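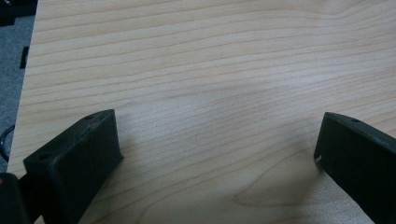
Petronella 看完上一份进展报告,第二天早上就回了信:你们写“夹爪偶发异常闭合,已处理”,可到底是怎么个异常法,处理了什么,有没有人受伤,一个字都没有,Kilby 这边没法往上交。

她说得对,那句话是我写的,写的时候赶着下班,确实偷懒了。所以这一期我把顺序倒过来,先讲出事的部分,再讲进度和钱。篇幅会比平时长,Ottar,你要是只有五分钟,看“事情经过”和“要你们拍板的事”这两段就行。

事情经过

九月中旬的一个下午,快四点,Märta Ljungberg 在 Lodthorpe 的测试间换机械臂夹爪上的指尖。流程大家都熟:先按急停,臂断电,再拧螺丝拆旧的、装新的。她按了急停,灯也变红了,臂也抱闸了,一切看着都对。她左手扶着指尖,右手拿螺丝刀,这时候夹爪自己合上了。

夹住的是左手食指的指腹。她反应快,往后一抽,破了皮,有一块淤青,当天去看了医生,骨头没事,两天以后就照常上班了。登记表当天下午就填了,医生的单子附在后面。我知道上一期报告里应该写这个,没写是我的责任,跟 Märta 没有关系,她那天晚上就把经过完整写给我了,还画了手的位置。

我们后来用测力计在同样的开口量下重复了这个动作,闭合力量出来是 70 牛。正常抓取任务里我们从来不用这么大的力,程序里限得低得多。那么问题就来了:限力去哪儿了?还有,急停都按了,它凭什么还能动?

为什么会动

这两个问题的答案其实是两个毛病,碰巧撞在一起了。

第一个毛病是接线。臂的电源走急停回路,按下去就断,没问题。可夹爪的 Priretti 驱动板接的是另一路电源,是去年冬天做样机时临时接的,当时臂还没到货,夹爪放在桌上单独调,自然就单独给它拉了一路。后来臂来了,夹爪装上去了,那路电源谁也没动。也就是说,急停按钮从头到尾就没有管过夹爪。样机阶段的风险评估里写着“急停切断全部运动部件”,签字的人里有我。我重读那一页的时候脸都是烫的。

第二个毛病是驱动板的重启行为。我们的配置是一上电就自动找零位,找零的办法是往里合,一直合到顶住为止,顶住了就算零。找零这一步发生在读取限力参数之前,所以用的是出厂默认电流,比我们设的大一大截。平时开机时夹爪里什么都没有,合一下就开了,咔哒一声,我们听了大半年,都当成开机提示音了(Sarahí 还拿它录过手机铃声)。

那么那天下午是谁给它重新上的电?没有人。是夹爪后面那段电源线,插头松了。Märta 扶指尖的时候手腕碰到线,插头断了一下又接上,板子重启,重启就找零,找零就往里合。Sarahí Zavala 从板子的日志里找到了那次重启,时间跟 Märta 写的对得上。随后她又把前几个月的日志都翻了一遍,发现类似的短暂掉电不止这一次,别的几次都发生在没有人靠近的时候,或者夹着东西的时候,我们以为是软件丢包。我当时还催她查过网络,白查了一个星期,这笔账也算在我头上。

手持夹爪也受了牵连

讲到这里,Petronella 大概会问:那手持的那套呢?手持夹爪没有电机,手一捏一松,全靠人,夹不伤人,这点可以放心。但是它记录开合量用的是同一款 Priretti 编码器板,线也是同一种线,插头也是同一种插头。插头一松,板子一重启,零位就丢了,之后录下来的开口量全部偏掉,而画面一切正常,光看视频根本看不出来。

所以我们停下手里的录制,回头查数据。到停下的那天为止,桌面任务一共录了 934 条示范。Sarahí 写了个小脚本,找开口量突然跳变、或者完全合拢时读数不归零的片段,先让脚本筛一遍,Märta 和我再对着视频一条条看。最后确认有问题的是 33 条,全部剔除,没有试图修补。我一开始是想补的,加个偏移量就完事了嘛,Sarahí 不同意,她指给我看其中有几条中间断了两次,前后偏移都不一样,补出来也是瞎补。听她的。

坏掉的那些有一大半集中在“从桌上拿起再放回”这个任务,原因说出来很土:做这个动作时手臂转得大,线会被带着绕到桌边去,一拉一拽,插头就松。别的任务基本在桌子中间打转,受影响少。

现在每次开录前多了一个动作,把夹爪对着空桌面全开、全合各两次,程序核对一下两次读数,对不上就不给录。几秒钟的事。刚开始有点烦,录了几天也就习惯了。指尖每天收工时检查螺丝,拧过的用记号笔点一下。这个是 Märta 提的,跟这次的故障没什么直接关系,但查故障时我们发现右边那个指尖有一颗螺丝已经能用手转动了,顺手就定下来了。

我们改了什么

按时间顺序说吧。

当天晚上,机械臂整套停用,总闸拉下来,贴了条。第二天上午开了个短会,把 Märta 写的经过念了一遍,然后三个人一起去量每一根线到底归谁管。量出来除了夹爪,还有桌子上方那条灯带也不走急停,灯带无所谓,记下来就行。

之后一周,夹爪电源并进了安全继电器。现在按急停,臂和夹爪一起断,松开急停以后夹爪也不会自己动,必须在控制台上另外按一次确认。我们把“按下急停、拔插头、再插上、松急停”各种顺序都试了,拿一截泡沫管夹在指尖之间当手指,每次都盯着看它动不动。中间失败过一次:先松急停后插插头,夹爪动了。是确认逻辑只认急停信号,没认驱动板自己的重启标志。Sarahí 改完以后,我们把全部顺序从头又跑了一遍,泡沫管没有再被夹过。

找零方向也改了,改成往外开到限位。这样就算哪天前面的措施都失灵,它也是张开。限力参数写进了板子的存储里,上电就生效,不再等上位机下发。Bakke 的电气工程师远程看过我们的接线图,提了两处标号错误和一处接地,都改了。他要求看实物,下个月来现场。

插头换成带锁扣的,线在夹爪后面加了一个固定夹,手持的那套也照做。说实在的,线还是不听话,手持夹爪放在桌上的时候那根线总爱往地毯上垂,有一回我走过去差点被绊住。打算从上面吊下来,Märta 在试一种弹簧线,目前的感觉是有点拽手,录快动作的时候不舒服,还没定。

换指尖的流程重写了,就一页纸,贴在工具柜门上。断总闸,拔夹爪电源插头,插头放进口袋里,然后才能动螺丝。“放进口袋里”这五个字 Märta 坚持要写上去,她说插头不在自己身上她就不放心,我觉得完全合理。

还没弄明白的

有一件事不想瞒着。日志里那些短暂掉电,绝大多数能跟手或者臂的动作对上,有两次对不上,都在清晨,测试间锁着门,臂是停在原位的。可能是楼里的供电,也可能是插头受温度影响,也可能是别的什么。我们在那一路上装了个电压记录仪,装上到现在还没有抓到第三次。抓不到就没法下结论,我先把它挂着,每期报告里更新一句。在它有解释之前,夜里无人值守的长时间测试不恢复,总闸每晚拉下来。

另外,Priretti 的板子上电默认自己找零,说明书里写没写?写了,在附录里,我们没读到那儿。所以这条我不打算算到人家头上。我倒是给他们的技术支持写了信,建议把这一段挪到前面来,对方回信说收到了。

进度

手持数据这边,停录了九个工作日,现在已经恢复。被剔除的示范会重录,排在十一月做完,不另外加人。我原本希望这个月底能凑齐第一批完整的桌面数据,现在看要推到下个月中。

机械臂这边慢一些。复现示范的实验停了三周多,上周才重新开始,速度限制在原来的一半,而且开动时必须有两个人在房间里。头几天的结果不好也不坏:拿放简单的方块没问题,薄的东西抓不太稳。有意思的是,薄的东西抓不稳这件事,Sarahí 怀疑跟那些零位偏掉的示范有关,模型学到的“合拢”本来就带着点偏差。她用剔除以后的数据重新训练了一版,还在跑,等我写完这份报告估计也跑不完,下期再说。

年底给你们看的现场演示,我建议保留,但把内容缩小,只演拿放,不演递到人手里那一段。递给人的那一段要等 Bakke 看完实物、风险评估重新签过以后再谈。这次评估我会请 Lodthorpe 之外的人来写第一稿,自己人写的东西自己人看,容易滑过去。

这次多花了 4,000 英镑,包括安全继电器、锁扣插头、电压记录仪、测力计的租金,还有请外面电工的两天工时。没有动人工预算,先从耗材里垫了,所以耗材那一栏现在很难看,你们在表里会看到一个红格子,就是它。

要你们拍板的事

一、上面那笔钱能不能从机动费里补回耗材。补不了的话,我们得推迟买第二套手持夹爪,录制速度会慢下来,但不至于停。

二、演示缩小范围,同不同意。请在十月底之前告诉我,场地那边要定桌子。

三、受伤这件事,Kilby 需不需要单独的事故报告格式。Märta 已经同意把她写的原文附上,我没有改过一个字。要是有模板,发给我,我三天内填好。

Petronella,你问的“处理了什么”,应该都在上面了,哪里写得不清楚就直接打电话,下午两点以后我一般都在测试间,铃响得久一点我才听得见。Märta 的手已经好了,她让我转告你,谢谢你追问。

Ronja Rustad
Lodthorpe 测试间

附件:Märta Ljungberg 的经过记录及手部位置草图;急停与重启顺序测试表;修改后的接线图;换指尖流程(一页);剔除示范的清单和判定依据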